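Helano workshop completes two-arm packing build

4 February 2019

Members of the Helano shared workshop have finished assembling a two-armed robot intended for unpacking and sorting small parts. Trilok Tyagi built the arms and Wumpini Owusu wrote the control software. Work began in November.

Each arm ends in a black two-finger gripper. The first set of fingers was too smooth to hold thin card, and Owusu replaced it with a notched pattern after 11 trial prints.

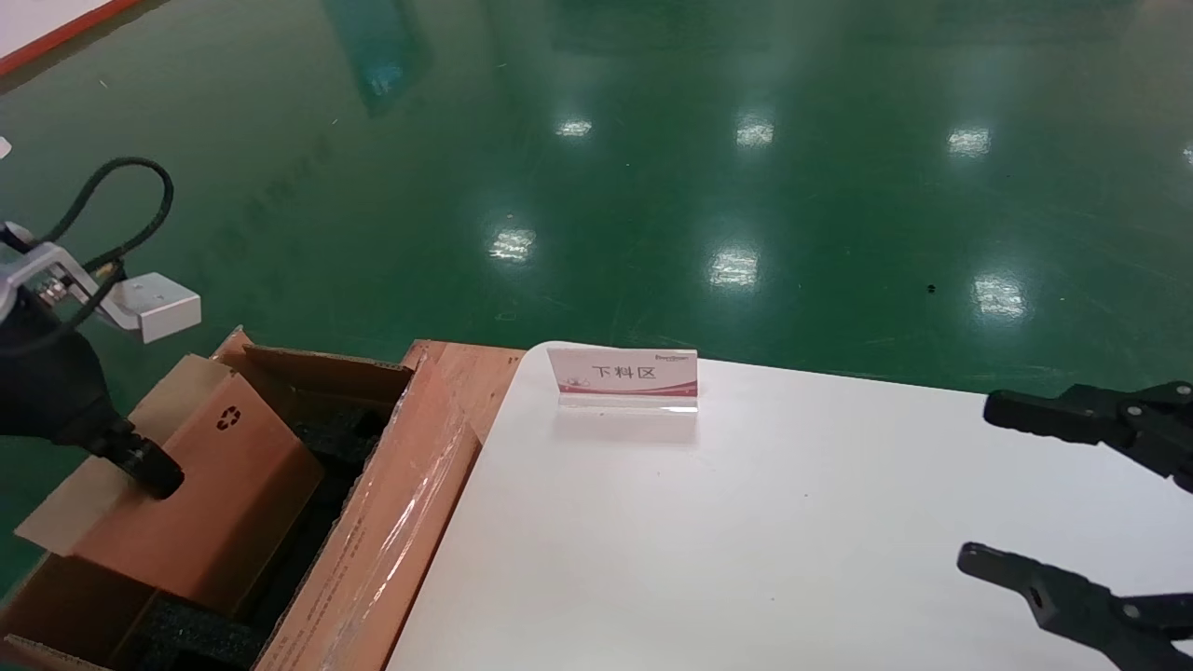 Cable routing took longer than the mechanical work. The original run was too short and pulled at the connector when the elbow was fully extended – a fault that stopped the left arm 4 times in one evening. Tyagi has since fitted a longer lead with a free loop near the wrist.

Cartons remain the harder problem. Flaps that spring back can confuse the grasp routine, and clear film produces false edges under the ceiling lights. Owusu is adjusting the exposure settings and plans a run of 100 picks once they are fixed.

The control code will be shared with other members after that run.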